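Stemton planner and perception review, February
Minutes, second draft. Notes by Milagros Ticona.

Previous minutes accepted, with one correction: the grasp scorer was "run", and the word "validated" comes out.

1. Perception build

The new build from Drurkitz was installed and tried against our recorded cup set. The release note calls it a large step forward in pose estimates. On our 1519 recordings it does better on plain mugs and about the same on everything else. Cups with something sticking out of them are still a mess -- the mask tends to swallow the handle of whatever is inside, and the grasp point drifts up with it. The supplier says this is a matter of tuning. It was a matter of tuning last time too. Milagros asked for the before and after numbers to be listed per object type, as the single average hides this completely.

2. Hand-held gripper recordings

Agreed that cups on the wooden table stay in the set, clutter and all. There was a proposal to drop recordings where both fingers sit in front of the object at the start. Turned down. The policy will have its own fingers in view most of the time and had better get used to it.
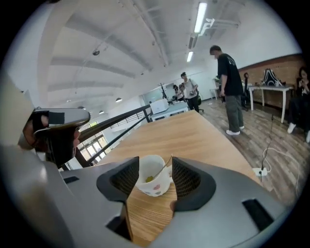
Does the planner still need a separate pose estimate if the policy is trained straight from recordings? For now it does, since the collision check runs on the pose and we have no other way to stop a bad approach before it starts.

The meeting did not fully accept this. The collision check passed several approaches in simulation that would have tipped the cup, so how much it protects us is an open point. Left for item 4.

3. Tracking drift

Gouveia's tracker loses position when the tool turns quickly. The vendor tool Mesetti flags 2303 segments as "good", with no account of what good means. A spot check found jumps in segments it had passed. Until the threshold is written down somewhere we can read, the flag is not to be used for filtering.

4. Planner timeout

Request to raise the planner limit to 3000 ms. Milagros objected that a slower failure is still a failure. Compromise: raise it on the test branch only, log every plan that uses the extra time, and look at whether any of them were worth having.

Actions
Per-type numbers for the Drurkitz build: Milagros
Written threshold from Mesetti: Milagros to ask again
Tipping cases added to the collision tests: open, no owner yet
Version 2 of the recording guide: held until item 3 is settled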